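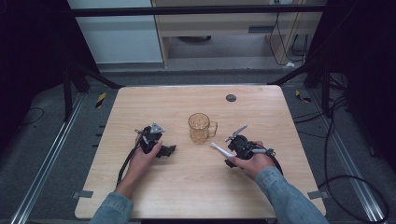
Break Room and Kitchen Inspection Checklist
Flimstead Shared Workshops, ground floor
Inspection date: April 23, 2021
Previous inspection: March
Form: general housekeeping, food areas and exits

Mark each item OK, FIX or N/A. Comments go under the item. Anything marked FIX stays on the list until the next inspection shows it closed.

Section 1. Tables and seating

1.1 Tabletops stable, no rocking: OK
1.2 Edges and corners free of splinters and sharp spots: OK
Comment: Rounded corners are the standard for new tables in this building. The old square one by the vending machine can stay until it wears out, but do not move it into the walkway.
1.3 Chairs sound, no loose legs: FIX
Comment: Two chairs have loose back legs. Tagged and moved to the storeroom. Do not bring them back out with the tags removed unless the screws have been replaced.
1.4 Cords on or near tables kept away from drinks: OK
1.5 Surfaces wiped after use: OK

Section 2. Cups, plates and utensils

2.1 Mugs and glasses free of cracks and chips: FIX
Comment: Three chipped ceramic mugs thrown out. Check handles as well as rims. On plastic mugs, look for fine cracks where the handle joins the body. Textured plastic hides these, so hold the mug up to a window.
2.2 Plastic mugs kept out of the microwave unless marked safe: OK
Comment: The sign on the microwave door is peeling. Still readable.
2.3 Sharp knives stored in the block or a sleeve: FIX
Comment: Paring knife found in the drawer with the spoons. Same comment in March.
2.4 Drying rack clean, drains into the sink: OK

Section 3. Appliances

3.1 Kettle cord and plug undamaged: OK
3.2 Kettle shuts off on its own at the boil: OK
3.3 Microwave door closes fully, seal clean: OK
3.4 Toaster crumb tray emptied: FIX
Comment: Tray was full. Emptied during the inspection. Needs to go on the weekly cleaning sheet.
3.5 Hot water at the sink: FIX
Comment: Measured 13 degrees over the setting on the heater dial. Dervishi to check the thermostat. Put up a hot water notice until that is done.
3.6 Refrigerator shelves clean, food dated: OK
3.7 No space heaters plugged into power strips: OK

Section 4. Floor and walkways

4.1 Floor even, no lifted tiles: FIX
Comment: One tile lifting at the hall door. Taped for now. Tape is a trip risk of its own once it curls, so the repair should not wait for the summer closing.
4.2 Wet floor sign available: OK
4.3 Mats lie flat: OK
4.4 Walkway to the exit clear: FIX
Comment: Paper towel delivery stacked against the wall, 300 rolls in cartons. Cartons must go to the Kuvedano storeroom upstairs.

Section 5. Fire and first aid

5.1 Extinguisher in place, pin and seal present: OK
5.2 Extinguisher tag current: OK
Comment: Unit number 185. Serviced by Grorkitz.
5.3 Exit sign lit: OK
5.4 Fire blanket within reach of the stove: N/A
Comment: No stove in this room.
5.5 First aid kit complete: FIX
Comment: Short on burn dressings and medium gloves. Eyewash bottle is fine. Reorder both items together.

Open items carried over from March
2.3 Knife storage
5.5 First aid kit, burn dressings only

Closed since March
Loose outlet cover next to the sink, replaced
Burned-out light over the counter, replaced

Post a copy on the inside of the supply cupboard door and take the March sheet down. File the March sheet in the inspection binder.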